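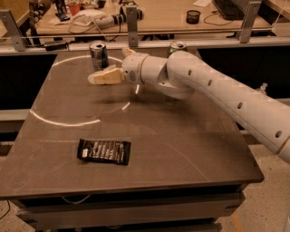 Leftover cans and a wrapper on the break table

tallmug_88
Posted in Breakroom & Shared Spaces, October

We have one long dark table in the shared room at Drollthorpe and it collects cans. People leave one open with a third still in it, so you can't just toss it. I've started dumping anything open at 4 pm. Is that rude? Two people have complained.

slanina_kev
Not rude. Open can, no person, it goes in the sink. We do 10 minutes at our place and then it's fair game.

Halldóra Riis
10 minutes is too short. I get called away for longer than that all the time and come back for my drink. End of day is fair.

slanina_kev
Then take it with you.

Halldóra Riis
Not allowed past the door with open drinks. Same rule at Komville when I worked there.

tallmug_88
Same here. Cans are one thing, but the snack wrappers bother me more. They get left flat on the table and everyone assumes there's still something inside.

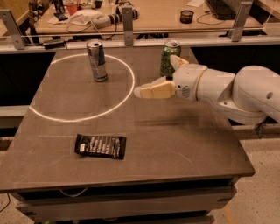
So they stay until I pick them up. I also want to know what people use on a dark matte top. Ours shows every scuff and the lights glare off it.

pb_orchard
Brillura spray and a microfiber cloth, 2 passes, second one dry. Won't do anything for scratches.

slanina_kev
Skip the spray. Dish soap and warm water. Sprays left streaks on ours.

pb_orchard
Streaks are from using too much. One squirt does half a table.

Halldóra Riis
I'm with Kev on the soap. On the cans, put a recycling bin within reach of the table. Ours was down the hall and it didn't get used.

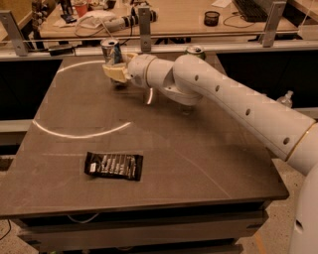

Cans toward the back, black wrapper up front

tallmug_88
Bin is across the room now. I'll move it over and leave the 4 pm rule for anything open.

slanina_kev
Still too generous.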